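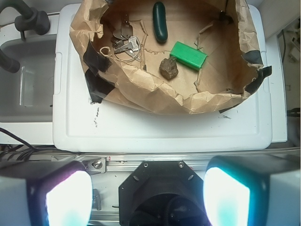 Keys, a rock and some green things in a paper bag.

January, 6:40 a.m.

Squats again. My knees made the noise that the old stairs at Acheampong make, and the man on the next rack pretended not to hear it, which I thought was decent of him.

The plan says 3 sets of 12 and I did 2. The third set is what I've started calling theoretical. I did stand under the bar for it and looked very serious for a while, then I put my sweatshirt on and wiped down a bench I hadn't used.

Depth is better, I think. The Korkix app disagrees. It told me to "sit into it" and gave me an orange circle. I don't know what the orange circle means and I refuse to look it up. Last month it was congratulating me for carrying groceries.

Things to remember for next time: heels down, breathe before going down and not halfway, stop looking at my feet to see if my heels are down. Also eat something. Half a banana in the parking lot isn't breakfast.

Povovano has raised its monthly rate and put in a new water fountain, and I suspect these are related. The fountain is very cold and very slow. There was a line of people behind me, all with enormous bottles - I took two sips and gave up my place.

Evening. Stairs are a problem. Going up is fine, going down I hold the rail and go sideways like a crab. The Jonix foam roller has come out from behind the couch, where it had been living since the fall, and I lay on it for the length of one weather forecast. Snow, apparently.

Legs again in two days. Might try the third set. Might have a cold by then.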